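I still write letters, and I'd like to make a case for it, though I know how that sounds coming from a person who owns a perfectly good phone and is on it more than she should be.

My grandmother got me started when I was 11. She mailed me a box of plain cream paper and a roll of stamps, and inside the lid she'd written, "Now you have no excuse." I didn't, so I wrote to her, mostly about the dog and what we'd had for supper, and she wrote back as if the dog and the supper were matters of real importance. (She wanted to know if he'd gotten over his fear of the mailbox. He never did.) When she died at 89 we found every one of those letters in her dresser, in order, with a rubber band around each year.

Now, my friend Nandi Sithole thinks I'm being sentimental, and we've been having this argument, very happily, for a long time. She says a text message does the same job and gets there before the news goes stale. She has a point! When her daughter had the baby I certainly didn't want to hear about it by mail. But most of what I want to tell people isn't news, and it doesn't go stale in four days. It's what I thought about while I was weeding, or a thing my father used to say that came back to me at the sink. 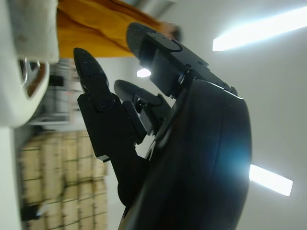 And a letter lets you finish a thought, even a slow one. When I sit down with a pen I can wander off and find my way back, and the person reading can put me down on the arm of the chair and pick me up again after dinner. I can't do that on the phone, where I always feel someone is standing there tapping a foot.

I'll grant that stamps cost more than they did, and that my handwriting has gotten worse every year since Movham, where I had a teacher who cared about such things. I've also had letters go missing, and I once mailed Nandi an envelope with nothing in it at all, which she has kept on her refrigerator ever since.

Still, if you have a drawer with some paper in it, I wish you'd try just one. Pick somebody who wouldn't expect it, an old neighbor or a cousin you only see at funerals, and tell them what's growing in the yard this April. Two pages is plenty, and one is fine if your hand gets tired.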